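okay I have been given a dead desktop and I am so happy about it. A thread, because my household has heard enough.

1/ It came out of the Narnetti office clean-out. They were sending a whole trolley of towers to e-waste and I asked if I could have one. "Take two," they said. I took one. I live in a small unit and I know what I'm like.

2/ Plan for it: a little server for the garage. Family photos, backups, maybe music in the shed if I can get a cable down there before the end of February. Nothing that needs a fancy graphics card, so no fancy graphics card.

3/ First job was the outside. Damp microfibre cloth, a soft paintbrush for the corners, and an old toothbrush for the dust that had turned into felt. I do this on the back step with the side panel still on. Very satisfying, 10/10, would scrub again.

4/ Then side panel off, tower lying flat on the kitchen table, big lamp pulled over. I love this bit. Everything is just THERE, like lifting the bonnet on an old ute (and much easier on the knees).

5/ The cooler came away with a slow twist and the old paste had gone to chalk. Isopropyl and coffee filters, wipe from the outside in, new filter each time. I got through a silly number of them and regret nothing.

6/ If you've only ever used laptops, please go and look at a desktop board some time. The memory slots have these tiny latches on the ends and you get a proper click when a stick goes in. Best click in computing, I will take no questions.

7/ Checked which socket it is before buying anything! This one is an 1157 if you believe the sticky note that came with it, and I don't. I have never heard of an 1157. Going by the numbers printed on the chip itself, once I find my reading glasses.

8/ Shopping list so far:
memory, two matched sticks, second-hand, $31 for the pair from the Sirnico forum
thermal paste, the small tube
a Lüthi case fan, the quiet one, $29
a coin battery for the board, because the old one is surely flat

9/ State of play tonight, cooler off and all the memory out. Green board! I'd forgotten they came in colours other than black. 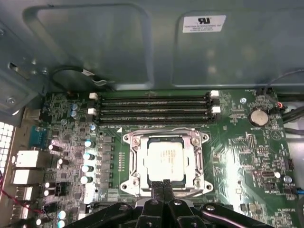 10/ Next up, the new sticks. Plan is to start with one on its own, see if it wakes up, then add the second. Slower, but if it sulks I'll know who to blame.

11/ Also calling it Pleltell. All my machines get nonsense names and the label maker is already warm.

12/ Photos to move across once it's going: 700 from the old phone, plus whatever Mum has on those camera cards in the biscuit tin. I'll add to this thread when the fan turns up. If you've got a favourite way of tidying cables in an older case, please send it my way, I'm all ears!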